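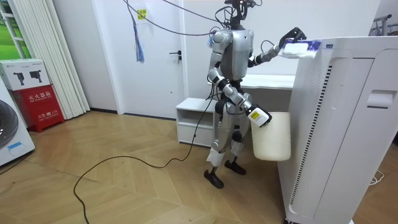 Item 2. Air purifier, cloth on top, white container alongside.

CATHOLM, FRONT ROOM – FURNISHING AND UPKEEP
Minutes of the December meeting

Present: Zastach (furniture supply), Wondivska (building upkeep), Pop (cleaning), Catholm (occupant, minutes)
Start: 2:10 p.m.

1. Previous minutes
Accepted with one correction. The desk top was recorded as gray. It is white. Action 1.4 (touch-up paint for the hallway) is closed. Action 1.6 (spare key) remains open with Wondivska.

2. Air purifier
2.1 The hour meter was read before the meeting at 3,384 hours. Wondivska's schedule calls for a filter change at the next quarterly visit and the filter is on order.
2.2 Pop reported that dust collects in the perforated panels and that a dry cloth does not reach into the holes. Vacuuming with a soft brush was agreed, once a month, with the unit switched off at the wall.
2.3 The top of the purifier is not to be used as a shelf. Cloths and wrapped items go to the cabinet. Buckets and other containers go to the utility closet after use – the present habit of parking them next to the unit is to stop.
2.4 Clearance of 600 mm to be kept on all sides with openings. Wondivska to mark the position on the floor plan. No tape on the floor finish.

3. Wall side: door, cabinet, desk
3.1 Zastach asked for the current order of the furniture to be recorded before any changes. From the door moving right, it is the cabinet and then the desk.

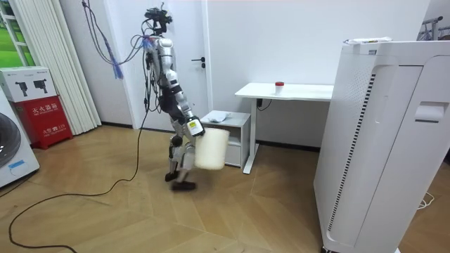 Item 3. Door, bedside cabinet and desk, existing positions.

3.2 Pop asked that the cabinet stay close to the door. The open shelf is the right height for folded cloths and saves a trip to the closet. Agreed. The drawer is to be kept for small supplies, contents to be listed on a card inside.
3.3 Catholm noted that the lever handle is on the cabinet side of the door. Nothing taller than the desk is to be placed there.
3.4 Zastach quoted $1,284 for a second desk of the same type, delivered and assembled. Catholm considers the price high for the use it would get. Deferred to the spring meeting. Zastach will hold the quote until March.
3.5 The adapter on the wall under the desk stays where it is. Wondivska will fit a clip for the cord so that the baseboard can be wiped without moving it.

4. Desk surface
4.1 Pop reported gray smudges across the middle of the top and a few small dark scuffs. Two cleaners have been tried on a test patch: the general-purpose spray used on the doors, and a mild dish soap solution. The soap solution left less haze. Neither was left on for more than a minute.
4.2 Zastach advised against abrasive pads and against melamine sponges on a matte top. Both will leave a shiny spot that is more visible than the scuff. If the scuffs do not lift, the top can be replaced separately from the leg frame at $290.
4.3 Small items standing on the desk, including the one with the red lid, are to be lifted off before wiping and put back afterward. Wiping around them leaves rings.
4.4 Trial period of four weeks with the soap solution. Pop to report.

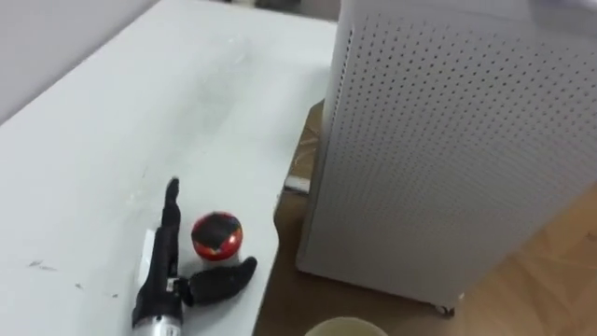 5. Floor
5.1 The herringbone floor is in fair condition. Pop uses a damp microfiber mop with the grain of the room, window end first. The planks change direction every row, so there is no single grain to follow and some streaking is accepted.
5.2 The purifier is on casters. It is to be rolled, not dragged, and the casters are to be checked for grit before it is moved. Wondivska has felt pads for the cabinet if wanted.
5.3 Loose cables are to be lifted before mopping and laid back only on a dry floor.

6. Carrying and putting away
6.1 Catholm proposed that the desk and the floor items be cleared in one pass at the end of the day, with the small item from the desk in one hand and the larger container in the other. This would leave the cabinet as the only place for cloths.

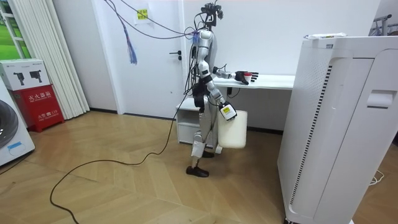
Pop objected that one pass works only if the larger container is empty. A full one should be carried alone, with both hands, and emptied before anything on the desk is touched. The proposal was accepted with that change.

6.2 The order for the end of the day is therefore: empty and put away the large container, clear the desk, wipe the desk, fold cloths, mop.
6.3 Catholm to print the order and keep a copy in the cabinet drawer.

7. Actions
Wondivska: filter change, floor plan marking, cord clip, spare key (carried over)
Pop: monthly vacuuming of the purifier panels, report on the desk top trial
Zastach: hold desk quote, confirm lead time for a replacement top
Catholm: drawer card, printed end-of-day order

8. Other business
Wondivska asked whether the yellow note on the door is still needed. Catholm will check.

Closed 3:05 p.m. Next meeting in March, same room.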